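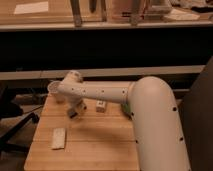 The Long Table at Lodcombe

Last updated 5/19/20

The table went back into the ground-floor workroom last week, and a few people asked what was done to it. This page covers the work, the table, and the things that tend to sit on it. Fergal Breathnach did most of the sanding. Oda Rustad did the oiling and kept the notes I am working from.

It came to us from the old canteen at Zornier when that building was emptied. It had been used for sorting, then for lunches, then for nothing. The top had a dark varnish on it, thick at the edges and worn through in the middle, and there was a burn near one corner. We paid 20 dollars for it and more than that to get it moved.

Stripping took two weekends. Fergal started with a scraper and went on to the sander once most of the varnish was off. He worked along the boards and never across them. The burn turned out to be shallow. Two seams had opened up at one end, so those were cleaned out, glued and clamped overnight. The clamps belonged to Aqeel Qureshi, who would like the fourth one back if anyone has it.

We had expected a brown table. What was under the varnish is a light honey color, and we decided to leave it that way. No stain was used. Oda put on three thin coats of Nukum oil, wiping each one back after a while and leaving it to the next day. A fourth coat went on the underside from what was left in the can. The rags were laid out flat in the yard to dry, which you should do with any oily rag.

The top

The planks are joined side by side, butcher-block style, and the seams run straight along it. They show as faint lines. A crumb will catch in one if you look for it, but a cup stands level anywhere on the top. Some people wanted a cloth over it. Etenesh Moges was against that and got her way.

Small things on the table

A white paper cup, near the left edge. The flat cream-colored piece is at the lower left, and the bit of green on the right is mostly hidden.
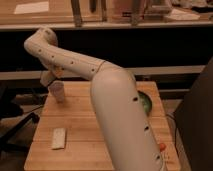
Paper cups are fine on the oil. Mugs straight from the kettle are less fine, and Adanech Beyene has already found one ring. It came out with fine sandpaper and a dab of oil, and you would have trouble finding the spot now. Still, please use something underneath if the mug is hot.

For everyday cleaning, wipe along the boards with a damp cloth and dry it afterward. Don't use the spray from under the sink. Don't use the rough side of a sponge either. Anything wet should be stood up or put in the rack when you finish, as a wet sponge left flat overnight will raise the grain, and then Fergal has to come in with the sandpaper.

Adanech plans to go over the top again with oil in June. That will take the table out of use for a day and a half. She will put a note on the door beforehand.

Costs

The moving was the biggest part. After that came sandpaper, of which we used far too much. We bought the coarse grade twice and the medium grade once, and it should have been the other way round. The oil came to 33 dollars with tax. Glue we had. A secondhand table of this length at the Kiss salvage yard was priced at 1000 dollars, and it had a worse top than ours.

The legs

Nothing on this page shows the legs, and there is not much to say about them. They were wobbly when the table arrived. Aqeel replaced the bolts and added a brace at one end. If it starts to rock again, check the floor before you tighten anything. The boards in that room dip toward the window, and a folded piece of card under one foot has fixed it so far.

Oda still has the leftover offcuts from the brace. They are short, but they would do for shelf supports or a doorstop. Ask her if you want them, and bring a bag.

41 shares
6 comments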